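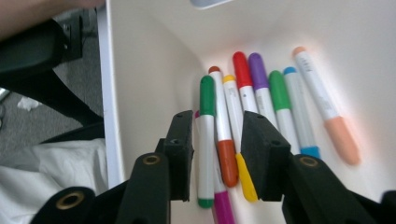
Right then, felt pens and markers. I've had a few emails about these since I did the page on glue sticks, so I thought I'd put everything I know in one place. Some of it is my mum's, some of it I worked out the hard way (there is a purple patch on my landing carpet that proves it), and some of it came from people who left comments last time.

Storing them

Keep your markers lying flat. I know the pot on the desk looks nicer, and I had one for years, but a pen stood with its cap in the air slowly lets the ink sink away from the nib and you end up with that scratchy, pale line. Double-ended ones are the worst for it, as one end is always losing out. A shallow plastic box does the job, or an old cutlery tray, or the lid of a shoebox if you're not proud. We've used all three in this house.

Mine live in a drawer away from the radiator. The windowsill is no good at all! I lost a whole set from Flodlow one June by leaving them in the sun in the back bedroom, and they weren't cheap.

Sorting out the dead ones

Twice a year I sit down with a cup of tea and a big sheet of paper spread right over the table, and I scribble with every single pen. Put the paper down first and make it a big one, as thin paper lets the ink through and you'll be scrubbing the table until teatime. Anything that writes goes back. Anything faint goes in the "maybe" pile. Anything that's lost its cap and gone hard goes straight out, don't be sentimental. 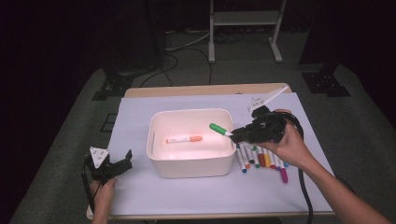

Jan says the maybe pile is where most people give up too soon, and that a water-based pen wants its nib stood in a saucer of warm water for 5 minutes, then dried off and left capped overnight before you decide anything. I tried it on a brown one I'd written off and it came back nicely, so I've changed my ways. It only works on the washable sort, mind. Permanent markers need a dab of surgical spirit on the nib instead, just a dab, with the window open and the children somewhere else.

If the nib has gone furry at the end, some of them can be pulled out with tweezers and turned round, so you get a fresh tip from the other end. Wear gloves. I didn't, and I went to a christening with a green thumb.

Caps

Push them on until they click. I say this every day of my life. If a cap has split, a bit of cling film wrapped round the nib with a rubber band over the top will hold it for a week or so, but it's a faff and I'd save it for a colour you really need. I also keep the caps from dead pens in a jam jar. Caps from the same make nearly always fit each other, even if the colour's wrong, and a pen with the wrong coloured cap is a lot better than a dried-up one. Put a little ring of tape on the barrel so you know what's what.

Getting it off things

Washable pen on a painted wall: warm water, a drop of washing-up liquid, soft cloth. Don't scrub or you'll have a shiny patch for ever (ours is behind the bookcase now).

Permanent marker on a whiteboard: go over it with a proper whiteboard pen while the line's fresh, then wipe the two off together. It sounds daft but it's lovely to watch.

Permanent marker on a plastic tub: surgical spirit on cotton wool. Try the bottom first, some plastics go cloudy.

On clothes: put kitchen roll underneath, dab from the back, keep moving to a clean bit of paper, then wash at 30. Do not put it in the tumble dryer until you're certain the mark has gone. I use the Schwaiger stain soap before the wash, but an ordinary bar of household soap is nearly as good and I wouldn't make a special trip for it.

On skin: leave it. It wears off. Hand cream shifts the worst if there's a wedding to go to.

What to buy

I've had big packs and small packs and I've gone back to small ones. The 30 set from Roven was far too many for us, and half had dried out before anyone had got past the blues. A little set of decent ones, and replace the black when it goes, as it always goes first. Jerthorpe sell their black ones singly, which is handy if you can find a shop that stocks them.

Next time I'm doing sticky labels and how to get them off jars, so send me your methods. I've already had three people tell me peanut butter.

Page last updated 12/29/18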